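What the Picking Hand Leaves Behind

Opinion

The produce packing room at Elldale opened in 1966, and for most of the years since then the work in it changed very little. Someone read an order, walked to the shelving, filled a basket and passed it on. In April the company put in a pair of robot picking stations supplied by Clevard. I have worked in and around that room long enough to have a view on what this did to the job, and the view is mixed.

Start with the load on the body. A human picker at Elldale bends, reaches and lifts all shift. The weights are small but the repetition is not, and shoulders and lower backs wear out on a predictable schedule. The stations take a share of that reaching. On this point I have no quarrel with the purchase. Anyone who does should work the early start for a month, 5 a.m. to lunch, and then reconsider.

The second effect gets less attention. Picking by hand is also inspection. A person who lifts a peach knows from the grip whether it is soft at the stem end. A person who lifts a cabbage knows from the weight whether it has dried out. None of this was written in the procedure. It was a by-product of handling the goods, and it was free. When the handling moves to a machine, the inspection has to be put back in as a separate step, with its own time and its own labour, or it does not get done.

Elldale's first plan left it out. Complaints went up, and a check bench was added downstream with two people on it. The business case had assumed those two people would be somewhere else.
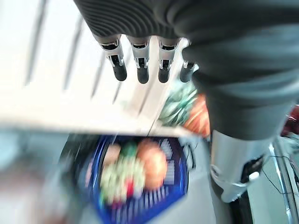
Does a robot station reduce the number of people a packing room needs?

It reduces the number who pick, and it adds work in checking, clearing faults and keeping the stock presented the way the machine needs it. Whether the total falls depends on how much of that added work was counted at the start.

The presentation work deserves more detail. A human picker tolerates disorder. Mixed produce in one basket, a bunch of greens lying over a round fruit, a basket set down crooked: a person corrects for all of it without noticing. A machine corrects for some of it. The remainder falls to whoever is nearest, and at Elldale that person has the title of station attendant and the pay grade of a general hand. I think that grade is wrong. The attendant has to judge whether a failed grasp is a problem with the fruit, the basket or the fingers, and has to do it while orders queue. That is technical work and should be classified as such.

Vullasitz, the contractor that runs a similar room in the next industrial park, went about it differently. It gave its attendants 7 shifts of paid training before the stations went live, including fault logs and basic cleaning of the joints and coverings, and moved them up a grade at the end. Elldale offered a binder and a phone number.

Pace is the other matter. The old room ran to the speed of the people in it, with slow patches when a truck was late. The stations are scheduled by software from Tymoshchuk, and the software fills slow patches. Attendants tell me they finish less sore and more tired. Both halves of that should be recorded in any review, and at present only injuries are recorded.

My recommendations are modest. Count the checking labour in the original costing. Regrade the attendants. Let the person at the station set the queue rate within a fixed band, and log each change so that the argument about pace can be held with data. Keep at least one hand-picked line open, so that new staff still learn what good produce feels like before they are asked to judge it at the bench.

The grading question is due to come up when the site agreement is renewed. The current draft still lists the attendants under general duties.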